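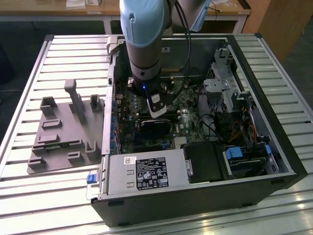

Photo: Satish Gowda, Larkomska workshop, Braltstead

Figure 3. Open tower on the slatted table, with the arm reaching down into the case and the fixture plate at the left.

4. Working rules for handling opened computers

4.1 Conditions before the arm may enter the case

The rules in this section were written down in August, after the first series of trials. Before that time each operator had his or her own habits, and the results of two operators could not be compared well. We have tried to keep the rules short. A rule which does not fit on one page of the cell handbook is usually not read, also by the people who wrote it.

The first group of rules concerns the state of the machine under work. The computer must be disconnected from the mains and remain so for 20 minutes before the side panel is removed. The power supply is never opened, neither by hand nor by the arm. The tower is laid on its side as in Figure 3, with the interior facing upward, and the operator pushes lightly on each corner of the case to check that it does not rock. If it rocks, the run does not begin.

The second group concerns cables. Inside a used computer the cables lie differently each time, and a planned path that was free yesterday can be blocked today. We therefore ask the operator to look along the whole path of approach, including the part above the rim of the case. Cables of the arm itself are checked at the same moment. A cable that can reach the interior of the case in any pose of the programme must be fastened again.

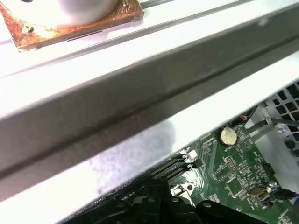

By Pavithra Rajan and Anil Varghese

4.2 Speed and force near the board

Outside the case the arm may move at 400 mm per second. Inside the rim the limit is much lower, and it is set in the controller, so that the operator cannot change it from the pendant. This point was discussed for a long time. Simin Pakzad argued that an experienced person should be allowed to raise the limit for large, empty regions of the case. We decided against it - the regions that look empty to the eye are often those where a bracket or a folded edge stands close to the path of the wrist.

For the contact with parts, we distinguish three classes. Class A includes plastic latches and connector bodies, which may be touched and pushed. Class B includes metal brackets and the case walls, which may be touched but not used as a support. Class C includes the processor, its socket and all the small components on the surface of the board. Class C parts may be approached, but contact is permitted only in a programme that was written for this part and signed by a second person.
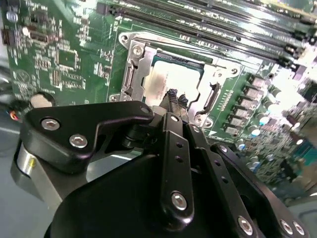 The signature of the second person should not be a formality. In our practice the second person runs the programme once on a scrap board, at the reduced speed, with a hand on the stop button. Ilango D'Souza has proposed that the scrap board must be of the same model as the board under work. We support this where it is possible, but for older computers such a board often can not be found.

4.3 Views from the wrist camera

A camera close to the gripper sees the part well and its surroundings badly. Bright metal edges can hide what is beneath them, and objects near to the lens are out of focus. For this reason the wrist view alone is not accepted as proof that a path is free. The operator confirms it also with the fixed view, or by looking directly into the case - from outside the guarded area.

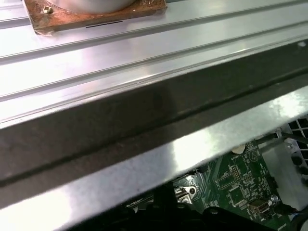
The exposure is set with the case in its final position and is then locked. When strong reflections remain, the lamp is moved and the setting is done again. We do not recommend correcting the pictures afterwards, as the people who read the log later cannot know which detail was lost.

4.4 Records

Every run receives a line in the log, also when it was stopped before the first movement. The line gives the programme, the names of both persons and the reason of any stop. At the time of writing the log contains 663 lines, and we intend to review the classes of Section 4.2 when it reaches 1,000. Until then, changes to the rules are collected by Satish Gowda and are put into force only between two series of trials.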